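Plallavby 4 Vocal Mic, stage and talent show use

Handheld dynamic mic for singers. Used by a lot of the under 16s in the heats last October, good on young voices, doesn't screech when they go for the big note. On/off switch on the side, stiff at first, loosens up.

In the box: mic, clip, pouch. No lead!! Order the Altby one seperately.

Price 69. Spare grille 20. Hire by the weekend, 40, pick up Saturday before noon, Hadard shop only.

Black or silver. Silver out of stock, more on teh way.

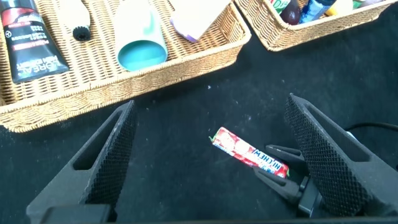 Words: Rania Karam / Stage & Vocal, Chamoun

Fits any standard stand. Not for outdoor use in rain. Returns ok if the pouch is still sealed, ask for Elias at the counter.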